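Home / Diary / Garden / Older entries / Write to me

Filed under: Kitchen, Small Defeats

4 min read

December, a little after nine at night

Decided this morning that I would sort out the tea shelf before lunch. It is now after nine and I have sorted out the tea shelf, if you accept a definition of sorting that includes moving everything onto the kitchen counter and reading old labels until the light goes.

It started because Mahlet Chala came by yesterday and asked for a cup of something without caffeine in it. I opened the cupboard with the confidence of a man who owns a lot of tea. I offered her peppermint and made her what the tin said was peppermint. She drank half of it and asked, very politely, whether it was meant to taste of soup. It was marjoram. I dried it myself the summer I was going to be a person who dried things, and I put it in the peppermint tin because the peppermint tin was clean.

So, the shelf. I took it from the left, where the respectable stuff lives. Two boxes of Eder breakfast blend, both open, because I can't be trusted to look behind a box. A bag of rooibos from the Nunov shop on Mill Street with the receipt still stapled to it, $8, which I remember thinking was a lot and which I have since made up for by never drinking any. Then the fruit teas, which smell wonderful and taste like a warm rumor.

The middle of the shelf was worse. That's where gifts go. Valentin Ruchti has given me a tea every birthday since we shared the apartment on Astudville Road, and each one claims to do something for me. One is for focus. I found it behind the flour, where I had evidently put it while thinking about something else. One is for sleep, and I tried it in the spring and lay awake wondering if it had started yet. I can't throw them out because he asks. He doesn't ask if I liked them, only whether I've still got them, and I would rather drink the focus one cold than lie to Valentin, who can tell over the phone.

By midafternoon I had reached the jars, and this is where the day went. I have a weakness for a glass jar with a decent lid. I tell myself that things keep better in them. What they do is lose their names. Anything that goes into a jar in my kitchen leaves its packet behind, and the packet goes in the trash with the brewing instructions, the date, and every clue to what it was.
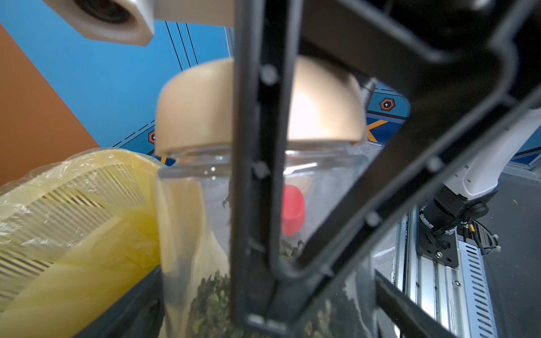

I called Senthil Kartha, who knows about leaves, and tried to describe a smell to him over the phone. I said hay. He said what kind of hay. I said I hadn't been aware there was a menu. He told me to steep a pinch and see what color it went, so I did, and it went brown, and he said well, that narrows it down, in the voice he uses when it hasn't. We then talked for most of an hour about his sister's boiler.

The rule I have settled on is that anything I can name stays, anything I can't name gets one trial cup, and anything that fails the trial cup goes on the compost. I had four trial cups before supper. I don't recommend it. The third may have been oregano. The fourth was very good and I have no idea what it is, so it can never be replaced, and I'm already rationing it.

I also wrote labels. I have a roll of the Udetti ones that are supposed to peel off clean, and I used my best capitals, and on the second jar I wrote MINT?, question mark included, which feels like the most truthful thing I've put in writing all year. The marjoram has its own label now and has been moved down among the cooking things. The peppermint tin is empty and washed and sitting by the sink, and I can already feel myself looking around for something to put in it.

Supper was toast. There was no counter left to cook on.

Mahlet is coming back tomorrow for the casserole dish she forgot. I'll offer her water, or the good one if she's nice about the soup.

Bed. Wide awake, naturally. Should have checked which of those four had caffeine in it.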